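My Summer of Pond Scum (and Why I'd Do It Again)

So I finally presented my summer research, and I'm still kind of buzzing! If you've been reading since spring you know I almost didn't apply. I transferred in thinking I'd keep my head down, take organic chemistry, survive. Then my lab TA forwarded me the flyer for the summer program with one line, "you'd like this," and I filled out the form at the kitchen table that same night before I could talk myself out of it.

My project was on diatoms, which are tiny algae that live in glass shells. (Real glass! Silica! I will tell anyone who stands still long enough.) We wanted to know whether the mix of species in a slow creek changes downstream of where the storm drains come in. Every Tuesday I put on the lab's terrible waders, walked the creek, and scrubbed rocks with a toothbrush into little sample bottles. Then I'd spend the rest of the week at the microscope, identifying and tallying until I saw diatoms when I closed my eyes.

I worked under Soledad Mansilla, a grad student in the lab, and I could not have asked for a better mentor. She never once made me feel slow, even in the first two weeks when I was calling everything Navicula. She'd just pull up a stool, look through the eyepiece, and ask me what made me say that. By July I was catching my own mistakes, and one afternoon I caught one of hers, and she high-fived me so hard I spilled my tea.

The lab itself has its own customs. Each workstation is named after a boat somebody's family once owned, so I spent ten weeks at Mwaipopo and fought with the computer at Volport, the only one with the imaging software on it. I love that stuff. By the end I was saying "is Volport free?" to people outside the lab and getting very blank looks.

We ended up with 290 slides, more than we planned on, and I mounted most of them myself. The mounting is fussy. You have to clean out all the organic material first, then dry a drop onto the cover slip so slowly that the shells don't clump, and if someone bumps the bench you start over. I ruined a whole tray in June and went and sat outside by the bike racks for a while. The next tray came out beautifully, spread so evenly I took a picture of it through the eyepiece and sent it to my mom, who wrote back "are those crackers?"

As for results, the downstream sites did look different from the upstream ones, with more of the species that tolerate murky, nutrient-heavy water. One summer on one creek isn't enough to say the drains are the reason, and I said so on the poster in fairly large type. We need samples from the rainy season. Guess who signed up to collect them!

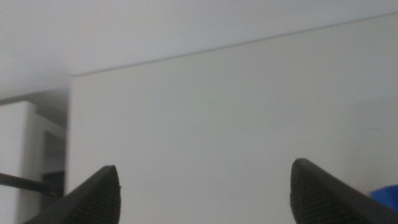

The poster session was in September, right before classes started, and I had around 30 people stop by over the afternoon. I'd practiced my talk until it was under 5 minutes, and then the very first person asked me a question in the middle of my second sentence and I never got back to the script. It went so much better that way. A retired surveyor told me about the creek before the apartments went in. A professor from geology wanted to know about the sediment, and we talked so long that I missed the cookies entirely.

My favorite visitor was a first-year who hung back until the crowd thinned out and then asked, very quietly, whether you had to have good grades in chemistry to do this. I told her my chemistry grade. She laughed, and I wrote down the name of the program for her on the back of my handout.

Next up is turning the poster into a written report, and I've got a messy outline and a lot of opinions about figure colors. Soledad wants a draft of the methods section before the first big rain, so I'd better go find my notebook. I think it's in the waders.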